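Fimwood Indoor Navigation Scene Pack

Supplier: Skikiva
Version: 3
License: research and teaching
Delivery: download, or on disk by request

Fimwood is a furnished home made for testing how a mobile robot finds its way by camera only. It comes with the Tratdale planner, so a laboratory can repeat our published result first and change one thing after.

What the method does

Most planners for home robots need a depth sensor or a finished map. Tratdale uses neither. At each step it takes one color view, compares it with a small memory of earlier views, and chooses the next heading. The memory holds 30 views and no more. When a new one comes in, the one most similar to its neighbors is dropped. Khanyisile Joubert proposed this rule and Rui Rebelo wrote the first working code for it.

The difficult part is the places that look alike. Two views of the same door, from a small change of position, should be stored as one place. Two rooms which share a wall color should be stored as two. We kept the render quality low on purpose, so that the planner cannot depend on fine texture.

Robot views from the Fimwood home, at the standard render setting:
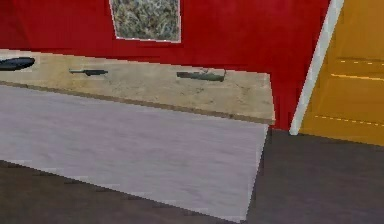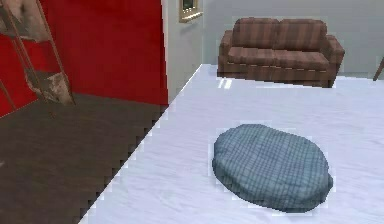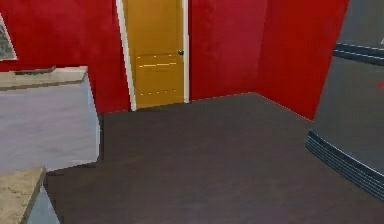
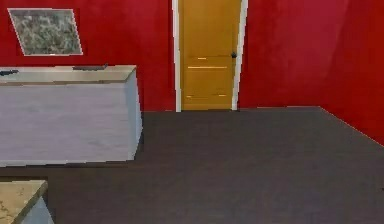 What is in the pack

The home model with all furniture as separate items, which can be moved or removed
762 start and goal pairs, each with the shortest path
The Tratdale planner, with source code and trained weights
A scoring script and the log files from our own runs

Result

We compared Tratdale with the Ritchie baseline, which keeps every view it has seen. On the full set of pairs the two reach the goal equally often, but Tratdale needs much less memory and its time per step stays flat on long routes. Ritchie is still better when the robot starts very close to a plain wall. In this situation our rule drops views too early. Neville Kershaw is working on a correction and it will be in the next version.

We also tested with the furniture moved between runs. Both planners lose some performance there. The log files give the numbers for each pair, so please look at them before you quote the average.

Requirements

A Linux computer with a graphics card. The home loads without a card too - the rendering is then slow, but good enough to check your installation. Free disk space of 30 GB is needed, mostly for the logs.

Known problems

Doors are fixed closed in this version. Small items on the counters have simple collision shapes, so the pack is not suitable for grasping studies. The scoring script stops with an error if a folder name contains a space.

Ordering and support

Universities can order with the form on the Skikiva site. Euan Munro answers technical questions, and Ewan Laing is the contact for licenses. With a technical question please send the log file and the number of the pair where the problem appears. Users of version 2 get the update without cost, but old weights do not load in the new planner and must be trained again.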